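Search articles Go

Home Materials Furniture Finishes Tools Index

Wood grain (tabletops)

Updated July, by the Materials desk

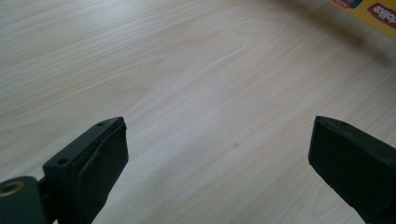

Wood grain is the pattern of lines, loops and darker marks on the face of a board, and on tabletops it is also a selling point about which a good deal is claimed. The lines come from the growth layers of the tree, and their shape depends mostly on the angle of the cut. A cut close to the side of the log tends to give broad, nested figures with pointed curves, often called cathedral grain. A cut toward the center gives straighter and closer lines. The two can appear near each other, as on the pale surface shown, where a long looping figure gives way to steeper, tighter lines and a small brownish knot lies farther down. Sellers like to call such a mixture "character."

Claims about strength

Catalogs often say that tight grain means a stronger top. The claim is too general to be of much use. Line spacing affects different species in different ways, and the strength of a table depends at least as much on thickness, joints and the frame underneath. A small, sound knot is usually harmless. A loose one may drop out, and a large one near an edge can weaken the board.

Real and printed grain

A wood pattern does not prove that a surface is wood. Printed films can copy loops, streaks and knots well enough to fool a buyer at normal viewing distance. The Kastix range of tops, sold in panels up to 300 cm long, was advertised as having "no two alike," a phrase that owners have questioned after finding the same knot on neighboring panels. The usual test is to look for a repeat, then at the edge, where lines in solid wood should carry on into the end grain. Neither test is perfect. A veneer is real wood and still fails the second one.

Color and light

Pale tops look different through the day. Window light can wash out fine lines, and shade makes a beige surface look gray. The Ndlovu color scale, which sorts light woods into 10 shades, is sometimes quoted in shop listings, but it gives no fixed lighting for the comparison and its middle shades are hard to tell apart.

Care

Advice to oil every top is best ignored. Oil does little on a sealed surface except attract dust. Bikirine paste, said to "feed the grain," leaves a shine that wears off. Dead wood takes no food.

See also: Knot; Veneer; End grain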